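About Us

Vetska Room Resets
Small rooms, small tables, all those bottles.

Who we are

We tidy small rooms. Rented rooms, student rooms, the one bedroom that is also the office and the dining room. Started in July with one client on Lallier Street, a bucket and a box of cloths. 548 rooms later, still the same bucket.

No big houses, no garages. Plenty of good people do those. We like the room where the table touches the bed and everything you drank this week is still on it.

What we do first

Drinks table. Always. Bottles and cups before bedding, before clothes, before the floor. Takes minutes and you get your table back, so the rest of the job has somewhere to land.

Anything lying down gets looked at first. Caps checked, open necks turned up, cups to the sink. Laptop stays shut or gets moved, your choice, but we will ask before we touch it.

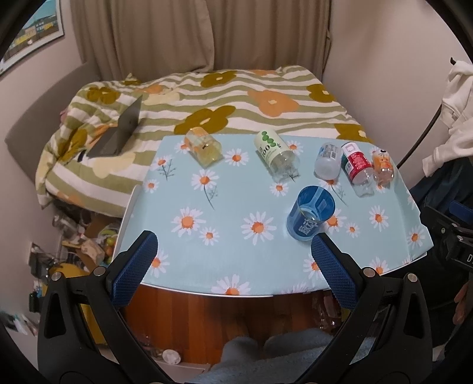 Daisy tablecloth, bottles on their sides, blue cup down at the front. Typical start.

How a visit goes

Two of us, one visit, usually a morning. You tell us what stays. We don't throw out anything you havent said yes to, and that includes the inch of juice at the bottom of a bottle. Some people are saving it. Fine.

Order of work:
Drinks and dishes
Table wiped, cloth shaken out or washed
Bed made
Clothes hung or bagged
Floor last

Empties are rinsed and sorted in our Fliditz crates, the stackable ones we have made for us. Labels stay on unless your recycling wants them off. Cups and jars are yours, they get washed and go back on the shelf. We've had a few nice jars go out with the bottles in the early days and we are still sorry.

Tablecloths

People ask. Yes we like them. A bright cloth on a small table makes folks put things down more gently, or thats our theory. Printed flowers hide a tea stain pretty well too. We shake, spot clean and put it back the same way round. If it needs a real wash we leave it on top of the laundry with a note.

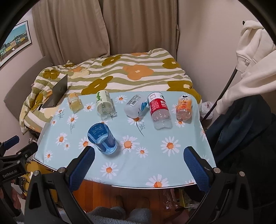

Blue cup upright, jar at the back, three bottles still lying down. White hoodie on the right.

Where we work

Skoryk and everywhere 5 miles out. Farther by arrangement, call first. Stairs are no problem. Parking sometimes is, so tell us.

What it costs

One price per room, agreed before we start. No hourly clock. If we finish early we do the windowsill. Repeat visits get a bit off, and students get the repeat price from day one.

Joining us

We are more than 200 regulars now and need another pair of hands, mornings mostly. You should be OK with sticky things and good at asking before you move stuff. We train on the job, gloves and cloths provided, bring your own shoes.

Bookings through the contact page. We answer evenings, after the crates are washed.

Page updated Sun 26 August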